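Home About Services Technical Notes Contact

Search this site...

Category: Company / Who We Are

About Gullildale Water Testing

Gullildale Water Testing analyzes drinking water from private wells, springs and small shared supplies. The laboratory was set up by Lleucu Ruddock and Hefin Yorath and is now run by Elin Gronow. It has 14 staff in sampling, analysis and reporting.

Our standard panel covers pH, conductivity, turbidity, hardness, nitrate, iron, manganese, lead, copper and coliform bacteria. An extended panel of 51 parameters adds pesticides, solvents and further trace metals. The client chooses the panel when ordering bottles and can upgrade until the samples reach the bench.

Bottles are supplied with the correct preservative already added and should not be rinsed. Samples for bacteria must be kept cold and must arrive within 24 hours of collection. The receiving desk opens at 8 a.m. on Monday and accepts samples without an appointment.

Metals are measured by mass spectrometry and anions by ion chromatography. Each batch includes a blank, a duplicate and a spiked sample. A batch that fails any of these is run again from the original bottle — results are not corrected afterward.

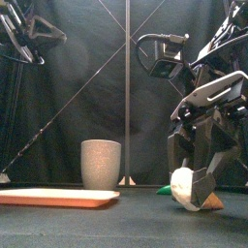
Reports list the result, the reporting limit and the method for each parameter. Haf Bellis reviews all chemistry reports before release, and Ffion Parri reviews microbiology. We monitor 556 wells on a repeat schedule, and owners of these wells receive a trend chart with the annual report each March.

We do not sell or install treatment equipment.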